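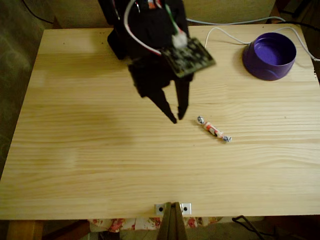
A wrapped candy on the light pine top of the Stetard table.

FOR IMMEDIATE RELEASE
2026-03-27

Stetard pine tables go into 20 public libraries and after-school rooms

BRUVVILLE - Curkenitz, the furniture workshop on the Bruvville canal, will deliver its Stetard table to 20 libraries and after-school rooms between now and the end of July. It is the biggest order the workshop has ever taken on, and everyone on the floor is thrilled about it!

The Stetard is a plain rectangular table with a light pine top. It was drawn up for the kind of room where one table has to do everything: homework, card games, beading, model building, sorting the candy for the summer fair. The top is left pale, with the grain running the long way, and small things are easy to find on it again.

"I wanted the wood to look like wood," said Jeanine Meijer, who designed the table. "People kept asking whether we'd sort out the boards with knots in them. No, we kept them. Kids put their fingers on the knots and start making up faces."

The first tables went to the Olaniyan Reading Room last fall, where they have been in use every afternoon. Rosaura Londoño runs the craft hours there and had asked for a surface that didn't need a cloth over it.

"We used to spend the first part of every session taping down paper," Londoño said. "Now we bring out the supplies and sit down. I love these tables, and I have strong feelings about tables."

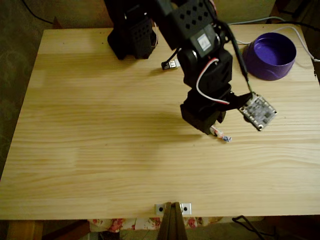
2 min read

Purple is one of the bowl colors that can be ordered with the Stetard, and a bowl like the one near the corner of the tabletop is the only extra Curkenitz offers. Libraries can use it for buttons, pencils, candy or whatever else tends to roll. Orders for the summer round may mix colors.

Each table is built by a team of two and signed on the underside. Eetu Hämäläinen and Eusebio Agudelo built the first batch and have since trained the rest of the crew, trying out more than 200 boards along the way before they were happy with how the tops went together.

"You get to know pine," Agudelo said. "It moves, it dents a little, and then you sand it and it's a nice table again. I've got one in my own kitchen with a burn mark from a coffee pot, and I'm leaving it."

Rooms that take a table also get a care sheet and a sanding block. Wipe with a barely damp cloth, dry along the grain, and keep the table away from radiators.

Applications for the July deliveries are open to any library or after-school program in the Bruvville area. Write to Þórey Vigfúsdóttir at the Curkenitz office with the size of the room and the width of the narrowest door on the way in - the second part gets forgotten a lot.

Press contact: Þórey Vigfúsdóttir, Curkenitz, Bruvville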